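Lolldale College
Department of Interior Studies
Materials and Surfaces, Unit 3
Course handout: Living with and looking after hard surfaces

Reading for this unit: the first two chapters of Antoniadis, Surfaces in Use. Bring your sample card to the session.

What this unit covers

In the last unit we dealt with how hard surfaces are made and fixed. This unit deals with what happens to them afterward. A tabletop or counter is touched, wiped, leaned on and scraped for years, and the way it ages depends on the material, the finish and the people using it. You should come away able to tell the main kinds of wear apart, choose a surface for a given use, and write a short care sheet for a client.

Some terms

Finish: the condition of the outermost layer. It may be a separate coating, such as varnish or a sealer, or it may be the material itself after it has been ground or polished.

Sheen: how much light the surface throws back. We use gloss, satin and matte. A change of sheen is often the first sign of wear and shows up before any loss of material can be felt.

Scuff: a mark left by something rubbing across the surface. It may be material left behind by the other object, or a dulling or lightening of the finish. The first kind can often be cleaned off. The second cannot.

Scratch: a narrow line where material has been removed. If it catches a fingernail, it has gone deeper than ordinary cleaning will fix.

Etch: a dull spot caused by a chemical reaction. Lemon juice or vinegar on real marble is the usual case.

Stain: color that has gone below the surface. Porous stone and unsealed wood are the most likely to take a stain.

Stone and stone-look surfaces

Real marble is a soft stone made mostly of calcite. It reacts with acids, and it can be scratched by a kitchen knife. Granite is harder and stands up better to both. Engineered stone is crushed mineral held in resin. It resists stains well but can be damaged by a hot pan, and the damage cannot always be repaired.

Many surfaces that look like stone are something else. The pattern may be printed on a sheet, cast into a solid material or painted on by hand. This matters for care. A printed pattern is only as thick as the layer it is printed on, and once that layer is worn through, the color underneath shows. A cast pattern runs all the way through and can be sanded back.

Do not try to identify a material by its pattern alone. Look at a cut edge if there is one. Feel whether the surface is cold to the hand. Tap it. Look for a repeat in the pattern, since printed sheets usually have one.

Color and pattern in use

Plain dark surfaces show dust, crumbs and fingerprints. Plain white surfaces show coffee and ink. Mid-tone mottled surfaces hide both fairly well, and for that reason they are common in dining halls, waiting rooms and shared workrooms. The drawback is that they also hide dirt that ought to be cleaned up. In a food area, a mottled top has to be wiped on a schedule and not when it starts to look dirty.

Wear tends to collect where people and objects come into contact with the top most often. On a desk this is the strip in front of the chair. On a serving counter it is wherever trays are set down and pushed along.

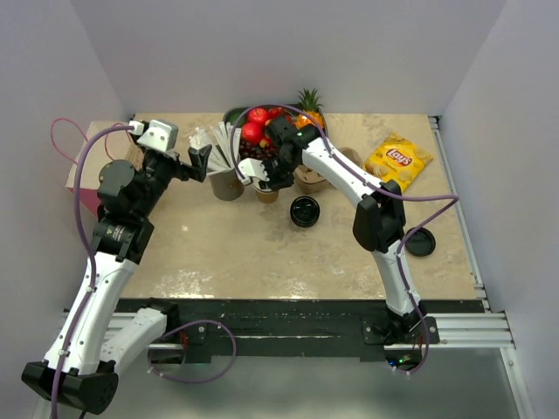

Unit 3, page 6

A beige, mottled, marble-like top can still show lighter patches where it has been scuffed, as in the front half of this one. When you survey a surface, sketch the top in plan and shade these areas before you write anything about them. Note where the light is coming from. A low side light brings out changes of sheen that overhead light hides, so look at the surface under both if the room allows it.

Edges

Most damage to tables and counters starts at the edge. The corner between the top and the front face takes knocks from chairs, carts and belt buckles. A rounded edge chips less than a square one. A separate edge strip can protect the top, and a dark strip beside a pale top makes the edge easier to see for people with low vision.

The weak point of any strip is the joint. Water and grit get into it, and a glued strip may begin to lift. Check the ends first.

Routine cleaning

1. Remove loose grit with a soft dry cloth or brush. Wiping grit around with a wet cloth causes fine scratches.
2. Wash with warm water and a little mild dish soap.
3. Rinse with a clean damp cloth. Soap left behind dries to a film that looks like wear.
4. Dry the surface.

Avoid scouring powder and steel wool on anything with a polish. Avoid vinegar on marble, limestone and travertine. Never mix bleach with another cleaner.

Case note: the Orkar reading room

The tables in the Orkar reading room were replaced after complaints that they looked dirty. The survey found 67 tabletops with pale marks along the reader's side. Cleaning removed the marks from only a small number of them. On the rest, the finish had been dulled by years of bags and book spines being dragged across it. The tops were structurally sound and could have been refinished, but no sample was tested before the order for new ones was placed.

Discuss the following in your group. What test would you have carried out first, and on which part of the table? Would felt pads or a desk mat have been acceptable to readers? Who should have been given the care sheet?

Assignment

Choose a table or counter that is in regular use. Write a condition report of two pages, including a plan sketch, and attach a one-page care sheet addressed to the people who clean it. Use the terms defined in this handout. State how you identified the material, and if you could not identify it, say so and list the possibilities. Ask permission before testing any surface, and do not use acid on a surface you do not own.

Sample cards can be replaced from the Stetico cabinet outside the materials room. Sign the sheet when you take one.

Next unit: floors and stairs.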